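# Can It Clear a Table Yet?

An occasional gallery by Loredana Piras

I keep a list of chores I'd hand to a machine tomorrow. It starts with the junk that collects on a kitchen table and ends with the bolt bins at Ferri, the repair shop where I do the ordering. The list has 27 items on it. So far I have crossed off vacuuming, and I had to move a rug to do that.

In May I spent a morning at Mutix with Dinesh Kanagaratnam, whose job is getting arms to pick things up and put them somewhere else. My job was to sit near him and ask when he'd be finished. He was very patient until lunch.

Most of his work happens in simulation first, where a dropped item costs nothing and there is no downstairs neighbor. He'll run a pickup 300 times before anyone lets the real arm near a real table. I have never practiced clearing a table, and I'm told it shows.
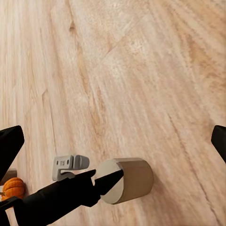

The trouble with clutter is that no two pieces of it want to be held the same way. Anything round has plans of its own. Anything flat and metal lies there daring you to get a fingernail under it. My mother could sweep a whole table into her apron in one go, and I asked Dinesh whether the apron had been considered. He wrote something down, possibly my name.

**Tidying up.** "Put it away" turns out to be two jobs. Picking the thing up is the one that gets the funding. Knowing where it goes is the one my family has failed at for years, and we have hands. Dinesh's answer is a bin for each kind of thing. Mine is a drawer that no longer closes.

**Sorting small parts.** We do this at Ferri every time a delivery from Estley comes in, brackets and clips and spacers all in one box, as if they'd been poured. A person who hates the task takes 40 minutes. Dinesh thinks an arm could do it overnight, unsupervised, which is how I'd like to do it too.

**Wiping down.** Not attempted. You'd have to get everything off the table first, see above.

**Folding.** I brought a fitted sheet. We agreed not to talk about it.

**Speed.** People always ask about this one. Surley, the shop next door to ours, was quoted for a sorting arm and the owner wanted to know if it was faster than his nephew. The salesman asked how fast the nephew was. Negotiations are continuing.

My current scores, out of 50, for a machine I would let into my own kitchen: 31 for picking up, 12 for putting away, zero for the sheet. I'd give myself 44, 9 and zero, so the gap is smaller than I'd hoped.

Next time: dishwashers, and who is going to load them. Send chores you'd like tested to the usual address. Dinesh has asked that they not all be socks.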